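From: Ljubica Petek
To: aslow-users
Date: 18/11/2021
Subject: Re: Service starts fine by hand, dies after a reboot

Hi Musa, hi everyone,

On the aslow-users list, Musa Okafor wrote:

> We moved our Aslow message service to the new Windows box (Dirkgate)
> last week. If I log in and start it from the services console it runs
> all day. After a reboot it is always stopped, and the event log has a
> timeout entry and then error 2, file not found. The file is there!
> I can see it! Startup type is Automatic. Same config as on the old
> server, copied over by hand. What am I missing?
>
> Musa

Oh, I know this one, I lost most of an afternoon to it in April. I'd bet you have two separate problems that happen to show up together.

The file not found part first. Open your config and look at the path to the queue folder. If it begins with a drive letter that you mapped while logged in, the service can't see it at boot. Mapped drives belong to your login session, and the service account doesn't have one of those. On our old server somebody had set up a real local disk with the same letter (sigh), so the very same config worked there for years and then fell over the minute we moved it. Check whether your old box did that too.

The timeout is the other half. At boot everything wants to start at once, and Aslow sits there waiting for the database before it tells Windows it's up. By hand the database has been running for ages, so you never notice.

So, what I did on Pilkington, which is our test machine, and later on the live one:

1. Stop the service and make a copy of the config folder. Please do this one, I didn't, and I had to retype the whole routing section from a printout.

2. Change the queue path to the full network path, two backslashes and the server name, no drive letter anywhere. There are 12 places in ours where a path turns up, so use search and don't trust your eyes.

3. Give the service account read and write on that share. You need it in both spots, the share permissions and the folder permissions. I always forget one of them.

4. Set the startup type to Automatic (Delayed Start). You'll find it in the same dropdown, right near plain Automatic.
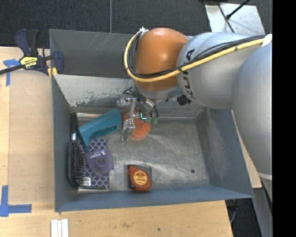 5. Add the database service as a dependency. From an elevated prompt it's sc config, then your service name, then depend= and the database service name. Mind the space after the equals sign! Without it you just get the help text back.

6. Reboot and don't log in. Watch it from another machine, otherwise you're only testing what you already know works.

After all that ours came up in 82 seconds, with 200 messages waiting in the queue, and it went through them without a complaint.

If you still see error 2 after step 3, look at whether the log folder has a drive letter in it as well. Ours did, in a completely different file from the rest (the Nidesard add-on keeps its own settings, one folder down). Could you post the exact text of the timeout entry too? There's a second kind that names the service control manager, and I'd like to see which one you've got.

Good luck, and let us know how the reboot goes!

Ljubica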